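Folks at Skastard, the linen service that keeps 172 small inns and restaurants in clean towels, have been getting used to a new kind of help since March, and most of them seem to be warming up to it. The company has brought in robot arms from Tinent to take on towel handling, a job that used to fill the better part of every morning and leave plenty of sore wrists by lunch.
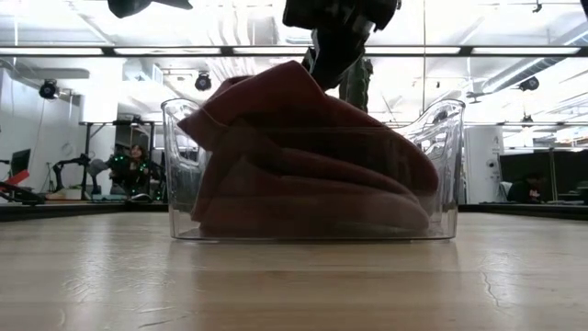
The eight people on the folding team have all kept their jobs, the company says, though the jobs themselves look a bit different now. Two of them have trained to look after the arms, which means setting out the work, stepping in when a towel gets snagged, and keeping a log of what went wrong (a longer log than anyone hoped for in those first weeks!). The others have moved over to mending, checking for stains and packing orders, and they trade places every couple of hours so that no one is stuck on their feet at the same spot all day.

Dark red and gray towels come through in the same orders, so keeping the colors straight is part of the job too.
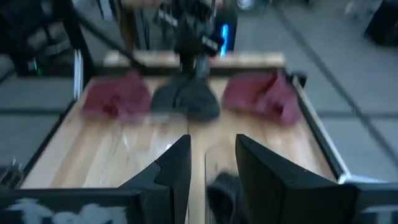 ## What comes next

Skastard would like to reach 420 towels a shift with the arms by the time the summer rush arrives, and it plans to try the same setup at its smaller Darell shop after that. Staff there have already asked for a visit, and for a say in where the tables go.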